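Toivo Lindqvist
Thread. I get asked most weeks whether a machine can do ordinary chores yet. I fit and service handling equipment for a living, mostly in small factories, and lately I've spent my off hours on two-armed machines doing home tasks. Long answer follows.

First, split the word "chore". There is moving a known object from a known place to a known place. That has been a solved job on the shop floor for decades. Then there is tidying, where the objects are whatever they are and lie however they fell. Almost everything people want at home is the second kind.

Example of the first kind. At Mukmont we had a cell that lifted moulded caps off a belt and set them in trays. Same cap, same pitch, same light, fence around it. It ran 8 hours and the operator mostly brought it trays. It would have been useless in anyone's kitchen.

The cell did not "see" a cap. It knew where the cap would be. When the belt guide worked loose by the width of a pencil, it put caps on the floor until somebody hit the stop. A person would have moved their hand over a bit and kept going without noticing.

Now the second kind. Take toys out of a basket, put toys into a basket. A three-year-old can do it, badly, and it is a decent test for a machine. It has most of the hard parts in it and nothing gets hurt if it goes wrong.

Hard part one is the basket. A bin with straight, smooth walls is easy to model. Wicker is not smooth, the rim is not quite level, and the weave changes how it looks with every change of light. Fingers catch on it. A caught finger reads as a successful grip if you are only watching motor current.

Hard part two is soft things. A plush toy has no fixed shape. Close two fingers on it and it squashes until you reach something you can hold, or it squirts out sideways. Grip force that suits a block is too much or too little here, depending on how the stuffing sits.

Hard part three is bits hanging off the soft things. Keyrings and chains in particular. The camera finds the body of the toy well enough and misses the chain. Then the chain is across the neighbour, or through the weave, and you lift two toys, or a toy and the basket.
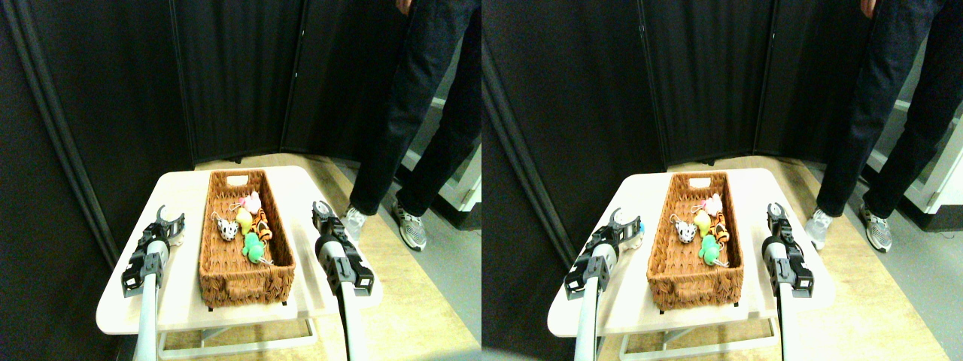
Hard part four is reach into a corner. A gripper is wider than what it is picking up, so near a wall you have to tilt. Tilt too far and the wrist runs into the rim. With two arms you can have one steady the basket and the other pick, which is how a person would do it. Getting the arms to agree on who does what is its own job.

On steadying: people leave this out of the plan. A light basket on a small table slides when you push on it. Every position you worked out a second ago is now wrong by however far it slid. You either hold it, look again before each pick, or put something grippy under it. The last one costs 2 dollars and is what I would do.

Ville Karppinen asked me offline for success rates. I don't have a number I'd stand behind. Rates depend on who sets up the toys, and whoever sets up the toys wants it to work. If you read a rate anywhere, look for how the objects were placed and who reset them.

Resetting is the hidden labour in all of this. Someone empties the basket, someone fills it, someone picks up what landed behind the table. For a fair comparison with doing the chore yourself, add that person's time. In my experience the sums then come out badly for the machine.

Speed next. I tidy a basket of small toys in less time than it takes to read this post. A careful two-armed machine takes far longer, because it stops to look, moves, stops and looks again. Videos are often sped up. Check the corner for a multiplier, and if there isn't one, watch how people in the background move.

Slow is not a reason to dismiss it, mind you. My dishwasher is slower than I am and I would not give it back. Slow is fine when you can leave the room. The real question is whether you can leave the room.

At present I'd say no. The failures I care about are the dull ones. It drops a toy, doesn't register the drop, and carries on putting nothing into the basket with great care. Or it pulls on a snagged chain until something gives. Neither is dangerous at these forces, but both need a person to come over.

What has improved is recovery. A few years back a missed grip ended the run. Now the better systems will try again from another angle without being told. That matters more to me than a better first attempt. Shop-floor people will recognise this: a line that jams and clears itself beats one that jams less and waits for you.

What also helps is learning from people driving the arms. You guide the machine through the job many times and it picks up the pattern. It is tedious, and the result copies your habits, good and bad. If the person always starts at the near side, so does the machine, even when the near side is empty.

Grippers are the part I'd spend on. Two stiff fingers are cheap, tough and easy to fix, and I understand why everyone uses them. They are a poor match for cloth and stuffing. Finik makes a soft pad set that I tried on a bench arm at Vuorinen. Better hold on plush, worse on anything thin, and the pads picked up lint and had to be wiped constantly. You trade one nuisance for another.

Where I would use this kind of machine today: kitting and sorting in a small shop. Mixed soft parts, one bench, fixed light, a worker within earshot. We looked at that for Edside, packing small sewn goods. They had 3 people doing it by hand. The plan was to have the machine take the easy items and push the rest to a side tray.

That side tray is the most useful thing in the whole design. Let the machine give up on an item cheaply and a lot of the trouble goes away. A home has no side tray. Everything in a home is the side tray.

Cost, since it will come up. The arms are getting cheaper. Setup and service are not, because those are hours, and my hours go up every February. For a household the arms could be free and the job still wouldn't pay.

My own test for "yet". Put the basket down anywhere on the table. Throw the toys in. Walk out and shut the door. Come back after 7 runs and find every toy where it should be, with no one having touched anything. I have not seen a machine pass that, and I have asked to.

Could change. I'm less sure of the timing than I was, and I'd have said "never in a house" not long ago. Towels are a separate thread. I have a bench free on Sunday and want to look at chains and keyrings properly, so if you have a cheap way to detect a snag at the wrist, send it over. Force readings preferred to videos.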